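Amerance Storefront Theme: Your Questions Answered

Last updated: 26/11/2021

What is Amerance?
Amerance is a ready-made theme for small online grocery and household stores. It handles the look of your shop from the front page to the final "thank you" screen, so you can spend your time on products and prices. We built it after years of setting up shops one at a time, and we still get a kick out of seeing a new one go live!

Do I need to know how to code?
No. Colors, fonts, menus and banners are all changed from the settings panel. If you do like to tinker, there's a child theme in the download, and your edits there will survive every update.

What's the difference between Hirdale and Hayes?
They're the 2 layouts that come with every copy. Hirdale is the roomy one, with big photos and a menu across the top. Hayes is tighter and puts the categories down the left side, which is great when people come in knowing what they want and just need to find it fast. You can switch between them at any time and your products stay where they are. Menus need a quick check after a switch, as Hayes shows three levels and Hirdale only shows two.

Can I sell food and general household items in the same store?
Yes, and plenty of our shops do. Each category can have its own filters, so shoppers looking at flour can sort by weight while shoppers looking at storage tubs sort by size. You can also turn on the mixed shelf, a block on the front page that pulls products from several categories into a single row. We love this one — it gives a small catalog some real life.

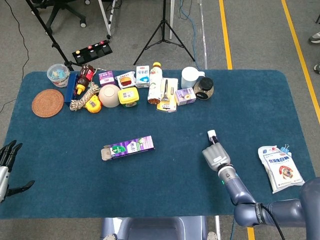 A mixed bunch of groceries and household things, milk carton up front.

How big should my product photos be?
Use square photos if you can, and keep them all the same shape. The theme makes the smaller versions for you. If your older photos are a jumble of tall and wide, turn on "Fit to tile" under Catalog > Images and pick a background color. It won't crop anything. After changing this setting you need to rebuild the thumbnails, and on a large catalog that can take a while, so do it in the evening.

Will it work on phones?
It sure will! We design for the phone first and work up from there. The cart button stays at the bottom of the screen where a thumb can reach it, and the search box opens with one tap.

What is the Grillham add-on?
Grillham is our delivery slot picker. Shoppers choose a day and a time window at checkout, and you decide how many orders each window can take. It's sold separately, though you can try it for 7 days with every feature switched on. Pickup orders work too. Just add your store as a delivery zone and set the fee to zero.

My prices show twice on the category page. What's going on?
You most likely have an older price extension running next to ours. Switch it off, clear the cache and reload the page. If you still see two prices, write to support and quote help note 1908, and we'll know right where to look.

Can I use one license on several stores?
One license covers one live store plus a test copy of it. If you run a second store on its own web address, it needs its own license. Several languages on the same store count as one.

Can I get my money back?
Yes, within 30 days of purchase. Send us your order number from the email address you used to buy. You don't have to give a reason, but we read every comment we get and a lot of them end up on our to-do list.

When is the next update?
December. It brings gift notes at checkout, a faster search and a fix for the wish list icon that goes missing in Hayes on small tablets. Back up your store first, then run the update from the Themes screen. If you've edited the main theme files directly, move those edits to the child theme before you start.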